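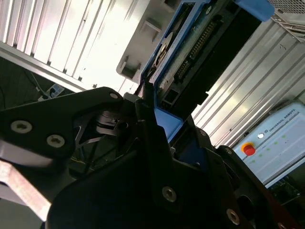
Our project was the storage cupboard on the second floor, and what to do with the computers inside it. The department had been putting old machines in there since before either of us could read, on the theory that a closed door is a filing system. We were asked to sort the contents, decide what could be reused, and write it up in under 2000 words. We chose to concentrate on hard drives, partly since they hold the data everyone worries about and partly because they are small enough to carry. Most of what we learned came down to caddies like the blue plastic one, which wraps around the lower end of the drive and leaves the green circuit board showing on one side. It has a rounded tab that sticks out past the drive, and we developed strong feelings about tabs.

Background

A caddy is a carrier that lets a drive slide in and out of a computer case without a screwdriver. Every manufacturer seems to have looked at this simple idea and decided that the others had done it wrong. The result is a cupboard full of carriers in which very little fits anything else. We read two earlier student reports on the same cupboard. Both recommended a labeling system. We found the labels, still in their packet, on the top shelf.

Method

We worked in the small lab next door from May until the middle of July. Gonçalo Pacheco took the machines apart and Hanan Chamoun kept the log, an arrangement we settled on after seeing each other's handwriting. Each drive got a number, a line in a spreadsheet and a place in one of three trays: keep, wipe, recycle. The trays were later joined by a shoebox marked "ask someone," which filled up faster than the others.

For each drive we wrote down the type of connector, whether the pins looked straight, whether it had a caddy, and whether the caddy was cracked. Then we plugged it into the test bench, if we had a cable that fit. We gave up on any drive that had not been recognized after 3 tries. This rule was introduced in the second week, after an entire afternoon was lost to a drive that clicked in an encouraging way.

Results

We logged 49 drives. We had expected the electronics to be the weak point, but a lot of our time went to plastic. Old caddies get brittle, and the tabs are the first thing to go. The worst group came out of the Orkano towers, where you squeeze both sides and pull, and then stand there holding two pieces of tab. The Clesten carriers were much better. They bend a little, they come out straight, and we have nothing funny to say about them.

The older drives with wide connectors needed more care. The row of pins is easy to bend if you plug in the cable at an angle, and Gonçalo would like it recorded that he only did this once. Hanan would like it recorded that the log has it down as twice. We straightened the pins with the tip of a mechanical pencil (no lead), a method that appears in no manual we could find and that worked better than the tool we had bought.

We also found a drive with "1237" written on its sticker in marker. We spent some time working out what the number meant and asked four members of staff. One of them thought it was a room. The building does not have that many rooms.

Problems

Our wiping software, Bulska, has a progress bar that reaches the end and then stays there for an hour. We stopped one wipe too early on account of this and had to start it again. We also ran out of room in the spreadsheet's "notes" column, which Hanan had set up narrow on purpose.

Recommendations

Store loose drives in their caddies wherever a matching one exists — the plastic protects the edges and gives you something to hold that isn't the board. Keep the spare caddies sorted by computer model in the blue-lidded Yammine boxes we left on the middle shelf. Don't force the Orkano ones. Use the labels, top shelf, left side. The shoebox is still in the cupboard, and we'd be grateful if somebody would answer it.

Submitted 16 July 2021
Gonçalo Pacheco and Hanan Chamoun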